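# Chapter 2: Setting Out Before You Start

I learned to set out a worktop from a man called Cường Hồ, who ran the lunch counter at Drolach when I was 16 and badly in need of a summer job. I turned up in May thinking I could cook. I could, sort of, but I cooked the way most people do at home, which meant opening the fridge nine times and looking for the knife while the onions caught. Cường let me carry on like that for one whole morning (he must have had the patience of a saint!) and then he took everything off my bench and made me put it back, one thing at a time, saying out loud what it was for.

That's really all this chapter is about. In Chapter 1 we looked at the tools themselves, and I went on at some length about knives, sorry. Now we're going to think about where things go before any cutting or pouring begins. We'll use one small job all the way through, a glass of lemon water with a few bits and bobs beside it, as it's easy enough that you can keep your mind on the layout and not on the recipe.

Divide your table up in your head first. Some people like to do it for real, with strips of tape, and if you're a beginner I'd say go for it. Give the fruit a patch, the board a patch, the glass a patch, and leave yourself a clear bit in the middle where a bowl can land. I still do this at home on busy days and my family still laughs at me.

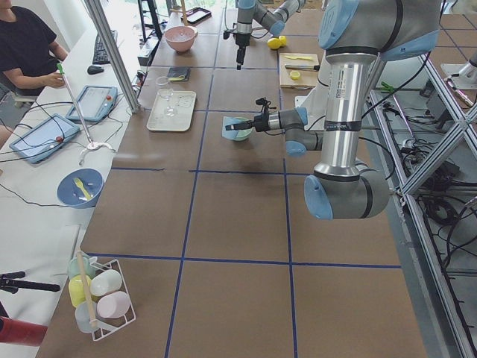
**Where should the lemons go if the board is already in place?**

Right next to the board, on whichever side your free hand is. You want to pick one up, cut it and move on without reaching across the blade.

Bowls are the next thing to sort out, and I have strong feelings about bowls. You want more of them than you think, and you want them small. A big mixing bowl with half a lemon rolling about in it is a waste of good table. Use one little bowl for pips and trimmings, another for whatever you're keeping, and try to have them in different colours so you don't tip the wrong one into the bin. I did that at Drolach with a batch of candied peel and I can still see Cường's face.

Trays matter too. Anything made of glass lives on a tray until you need it, and so do the small loose pieces that would otherwise wander off. When the job's done you lift the whole lot away in one go, and you've got your table back!

## Before you read on

Clear a table at home, any size, and lay it out for the lemon water. You'll need:

- 2 lemons
- a chopping board and a knife
- 2 small bowls
- a glass, on a tray
- a cloth or sponge

Don't cut anything yet. Stand where you'd normally stand and pretend to do the job from start to finish, touching each thing as you come to it. If your arms cross, swap something over and have another go. It takes me roughly 2 minutes and I feel daft every single time, but it does work.

Draw your layout in pencil once you're happy with it and keep the drawing handy. We'll come back to it in the next section, where we start cutting and the table begins to fill up with peel.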